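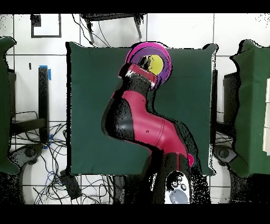
Colors on the Table: Final Report for Intro to Everyday Design
Stallton, Section 2

My project started with a pretty dumb lunch. I was eating rice out of a white bowl on a white table, and I kept scraping at stuff that wasn't there and missing the rice that was. So when we had to pick an everyday object and make it easier to use, I went with plastic tableware, and mostly with what color it should be and what you should put under it.

I had a budget of $47 for the whole thing. The cloth ate up a lot of it! I got a dark green one called Zonda, 70 inches long, and I love it. I'd wanted black at first, but black shows every crumb and looks kind of gloomy at lunch. The green is calm, and bright plastic really jumps off it. The only thing I'd complain about is the edges, which go wavy no matter how long you smooth them (I ironed it twice, then gave up).

The dishes are a mixed bag. Some of the bowls came from a discount set called Trenetti, and I filled in the rest from the thrift store on the way to Santoro Hall. I wanted strong colors and I wanted different shapes too, so that people would be picking between real options and not just the same bowl over and over.

How I set it up

I didn't lay out proper place settings. I tried that in July with a few friends and everybody just reached for whatever was closest. This time I spread the pieces out loosely, with plenty of cloth showing between them, and let a couple of them touch or overlap on purpose. I wanted to know if you could still tell where one piece ends and the next one starts. The pink bowl sitting partly on the orange plate was my favorite test, and I put the yellow and orange cups side by side for the same reason. 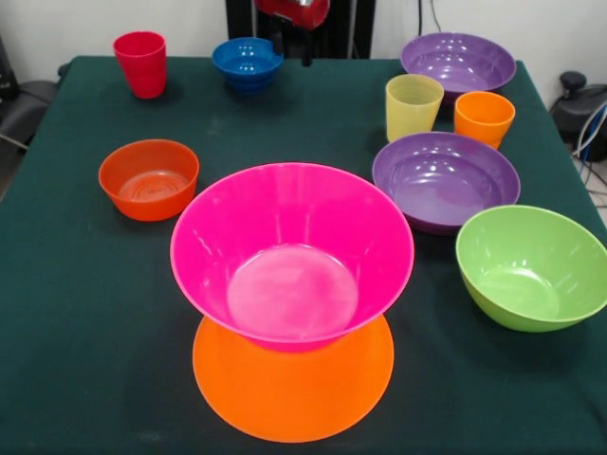 Is it better to buy a matching set or mix the colors?

Mix them if people need to find their own dish quickly. A matching set stacks better and looks neater on a shelf, but with mixed colors you can say "yours is the red cup" and you're done.

What I found out

I put up a short online survey with photos of each color on the green cloth, and I got 183 answers, way more than I expected. Pink won for "easiest to spot." Yellow was close behind, though a few people wrote that the yellow cup looked a little see-through to them and they'd like it better solid. Purple did worst. I should have seen that coming: it's a darker color on a dark cloth, and in the evening with just the desk lamp on I had trouble with it myself.

The small blue bowl split people. Some loved the stepped sides and said it looked easy to hold. Others wanted to know what you'd even put in it. (Dip! Obviously dip.)

What I'd change

I'd buy a second cloth in something pale and run the whole survey again, so I could say whether it's the dish or the background doing the work. I'd also add more plates, which I skimped on because bowls were cheaper. And I'd ask people their age, which I forgot to do and which my partner group pointed out about five minutes after the survey closed.

The cloth and all the dishes are going in the class cupboard, so if next year's section wants to keep going with this, please do. Wash the pink bowl by hand.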